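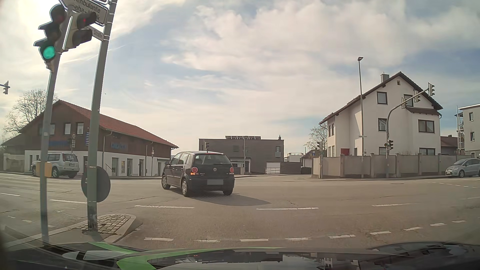
Dridier add a second night at Rumgate

Well, that didn't take long. Dridier's comeback gig at Rumgate sold out before I'd finished my first coffee, and by lunchtime the band had gone and added another one. So that's 2 nights now, both in July, and if you missed out this morning (like half my group chat did) you've got another crack at it.

I've loved this lot since they were a scrappy garage act playing to the bar staff, so forgive me if I gush a bit. They haven't played live together in 3 years, and the new single, Cekora, is the noisiest thing they've put out – all fuzzed-up bass and a chorus my neighbours already know by heart. I've only heard it through my crummy kitchen speaker and it still made me want to jump on the furniture.

Rumgate holds roughly 3000 people, a big step up from the pubs I used to see them in. I was a bit worried they'd rattle around in there, but the first night going that quickly has shut me up!

Support on both nights comes from Ackermann, a synth duo with a drummer who hits things very hard indeed. Get there early for them. I caught their set last summer and came home with a T-shirt, a tape and no voice.

Doors are at 7 pm, with Ackermann on at 8. Tickets for the extra show are on sale now through the venue's website, and the balcony is seated if your knees are anything like mine.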